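Home | Games | Fiction | Forum | Contact

Last updated: August

THE LOW SHELF

The bug was logged as number 1369. Pramila Pal opened it at the end of a long shift and read the steps to reproduce.

1. Load Kolden, build 203.
2. Enter the archive on the night level.
3. Stand behind the low shelf.
4. Wait.

Expected result: the guard completes his patrol and returns to the gatehouse. Observed result: the guard sits down.

The severity field was set to minor. The reporter was Tzu-hsuan Tang, who worked in Test and wrote short reports. Pramila assigned the ticket to herself, loaded the build, and walked the player character to the low shelf. She waited thirteen minutes of game time. The guard came through the north door, checked the two alcoves, turned toward the shelf, and sat down on the floor with his back against it. His lamp stayed lit. The alert meter stayed at zero.

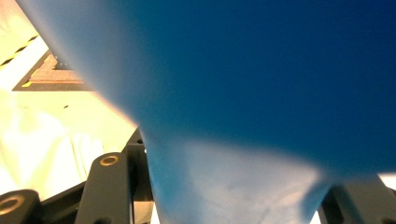

Kolden Writers' Group – Titari Games, Narrative and Systems

She opened the behavior tree. The guard had five states: patrol, investigate, pursue, search, and return. None of them included a seated animation. She searched the asset list for the animation and found it under the tavern level, attached to a drunk. It had not been called from any script in the archive.

"Does he ever get up?" she asked on the team channel.

"Not while you stay there," Tzu-hsuan wrote. "If you leave, he goes back to the gatehouse. Path is normal."

"Any dialog?"

"Try it with the sound up."

Pramila put her headphones on and repeated the steps. The guard sat. After a short interval he played line 203 from the ambient set, which was a remark on the weather. He then played a cough. Then he played a line she did not recognize.

"You picked a good spot," the guard said.

She stopped the build and exported the audio log. The line had no identifier. The waveform matched the actor's other recordings in level and room tone, so it had come from the same sessions. She sent the file to Frauke Hellwig, who had directed the voice work.

Frauke replied within the hour. The line was a warm-up take. Actors read a few sentences at the start of each session to set the microphone gain, and the takes were supposed to be deleted. There was no reason for one to be in the build. Frauke attached the list of what the actor had read that day. It had thirteen entries.

Pramila went back to the shelf. She kept the player character crouched and let the session run while she worked through other tickets on the second monitor. The guard spoke at long intervals. She typed each line into the comment field of the ticket.

"You picked a good spot."

"I used to come here on Sunday."

"They never check this side."

"Is that thing on?"
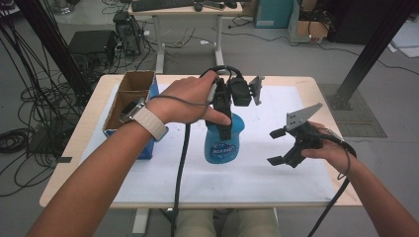
By the eleventh line she had a theory. The return state calculated a path to the gatehouse and measured its cost. When the player stood behind the low shelf, the player's collision volume blocked one node, and the cost came back as a negative number. The guard's logic treated a negative cost as arrival. As far as the guard was concerned, he was off duty. The off-duty table was shared across all levels, and it pointed to the drunk's animation and to an unsorted audio folder.

The theory explained the sitting and it explained the source of the lines. It did not explain the order. The folder was read alphabetically, and the lines were not playing alphabetically.

She wrote this down too, and called Godfrey Muriithi, who had built the table.

"It picks at random," Godfrey said. "Let it run long enough and you'll get repeats."

"I've had twelve lines and no repeats."

"Then you've been lucky. What do you want to do with it?"

The fix was one line of code. Any negative cost would be set to zero, the path would be recalculated, and the guard would stand up and walk home. Pramila wrote it and ran the test suite, which passed. She left the change uncommitted and looked at the other window. The guard had not moved. The lamp was burning at the standard rate and would last until the level's scripted dawn.

The thirteenth line played.

"Go on ahead," the guard said. "I'll say I didn't see you."

She checked Frauke's list. It was the last entry.

Pramila stood the player character up. The guard did not turn his head. She walked him along the back wall and out through the north door, and behind her the footstep audio started, going the other way, toward the gatehouse.

She changed the status of the ticket to "works as designed" and discarded the fix. In the notes field she asked that the low shelf not be moved in later builds.

Tzu-hsuan reopened the ticket the next morning, changed the severity from minor to none, and closed it again.

Recent stories
Yimyam Has No Pause Button – Hsiu-ying Poon
Save Point, Clindia Station – Godfrey Muriithi
The Second Tutorial – Frauke Hellwig
Patch Notes for a Lighthouse – Tzu-hsuan Tang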